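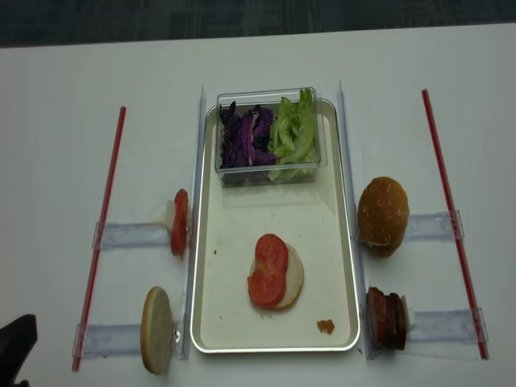 Figure 4. Bottom bun, shredded purple cabbage and lettuce on a rimmed tray.

4. Ordering and Placement in the Skarnthorpe Anthologies

4.1 Material

The corpus consists of the seven annual volumes of short fiction published under the Skarnthorpe name, together with the two supplements issued in the second and fifth years. The supplements are treated as part of the volume they accompany. In all, 472 pieces were indexed. Reprinted novel extracts were indexed with the rest but are left out of the analysis of openings in 4.3, where the start of the text is a decision made by the editor and cannot be compared with a start chosen by the author.

Each piece was entered with its position in the volume, its length in printed lines, the grammatical person of its narration, and its first place of publication if it had one. Where a piece had appeared earlier in a periodical, the periodical text was consulted. The most common periodical source is Tero, a quarterly that closed before the sixth volume went to press. We were able to examine a nearly complete run of Tero in the Virnumport library, which lacks one autumn issue. Pieces known only from that issue were taken from the anthology and marked as unverified.

Print runs matter for what follows. The first volume was issued in 300 copies, and the surviving copies differ among themselves. At least two states of the contents page exist, one of which lists the final two stories in reverse order. The order of the text block is the same in every copy we have seen. We follow the text block throughout.

4.2 Principles of arrangement

The prefaces state three principles at different times. The first and second volumes claim an alphabetical arrangement by author. The third claims an arrangement by theme. From the fourth volume on, the preface says only that the stories have been placed "to be read in order," without saying what the order is based on.

None of these statements can be accepted as given. The second volume breaks the alphabet in five places, and in each case the displaced story is short and has been moved to stand between two long ones. The likely motive is pacing, although the needs of the printer cannot be ruled out. Several of the displaced stories end on the last page of a gathering, and a short piece may have been brought forward to fill the sheet. The two explanations are compatible, and the surviving correspondence does not settle the question.

The thematic claim in the third volume is weaker still. Its headings ("Work," "Water," "Relatives") were added to the contents page and do not appear in the text block at all. A reader who begins at the first page and continues will meet no signal that one group has ended and another has begun. Reviews of the volume seem to have been written from the contents page, as they discuss the groups at length and say little about individual stories. 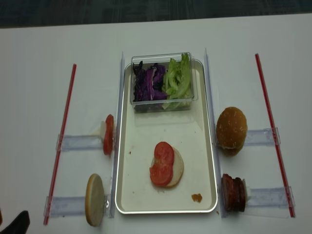 In the later volumes a more stable pattern can be described. A volume opens with a first-person story of medium length, usually by an author already known to the readership. It is followed by a third-person story in the present tense. The longest piece is placed a little before the midpoint, and the stretch after it is made up of shorter work, including most of the debuts. The last story is nearly always one that had been printed before. We refer to this as the settled arrangement.

The settled arrangement was in place before the change of editor that followed the fourth volume, and it was kept afterward. This is a difficulty for accounts that treat the series as falling into two halves divided by that change. The selection does change: there is more translated fiction, and the regional sketch drops out. The placing of what was selected does not. A writer submitting an eight-page debut story would have found it in the same part of the book under either editor.

Translations form a partial exception. In the fifth volume they are spread through the book. In the sixth and seventh they are grouped after the longest piece, with the name of the translator moved from the foot of the last page to the head of the first. The supplement to the fifth volume, which contains only translated stories, uses the older position for the name. It was therefore probably set before the decision was made, even though it was distributed some months later, in April.

4.3 Openings and revision

A comparison of the periodical and anthology texts shows that revision was concentrated at the beginning of the story. Of the pieces taken from Tero, around 6 in every ten have a changed first paragraph, while changes to the ending are rare. The changes are mostly cuts. Weather is removed, as are dates, and the name of the main character is often brought into the first sentence from somewhere further down. In several stories the original first paragraph has been deleted and the second left untouched, so that the anthology version begins with a pronoun that has no antecedent.

It has been usual to read such openings as a stylistic feature of the group of writers associated with Skarnthorpe. The evidence here suggests caution. The same writers, publishing elsewhere in the same years, name their characters early and set the time of day in full. The abrupt opening is better described as a feature of the series, and it can be traced to an editorial habit that was applied with some regularity to work by quite different hands.

The case of the stories that were shortlisted for the Sulemana prize is instructive. The rules of the prize required that the text submitted be identical to the text first printed. Shortlisted stories were accordingly reprinted in the anthology without revision, and their openings are longer than those of the stories around them. Read in sequence, they slow the volume down. The editors appear to have been aware of the effect, for in the settled arrangement these stories are kept apart from one another, and no volume places two of them side by side.

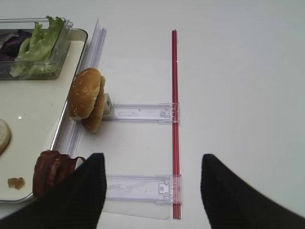 Authorial consent to the cuts is documented for only a small part of the corpus. Proof sheets survive for the fourth volume and show queries in the margin, some answered and some left open. Where a query was left open, the cut was made. Later collections by the same authors give a mixed picture. Some restore the Tero opening, others keep the shortened one, and in two cases the author wrote a new first paragraph that corresponds to neither.

For the purposes of the present study, the anthology text is taken as the base text, and periodical readings are given in the notes. This choice follows from the object under discussion. The order of the stories and the form of their openings were settled during the same stage of work, and a reading text assembled from periodical versions would reproduce a sequence that no reader had in hand. Editors of the individual authors will have reason to choose differently.

4.4 Limits of the data

Line counts were taken from the printed page and have not been adjusted for the wider measure introduced in the third volume. Comparisons of length are made within volumes only. Unsigned pieces were counted once each and were not assigned to an author, including those for which an attribution has been proposed. The marking of narrative person was checked by a second reader, and disagreements, nearly all of which concerned stories with a framed narrator, were resolved in favor of the frame.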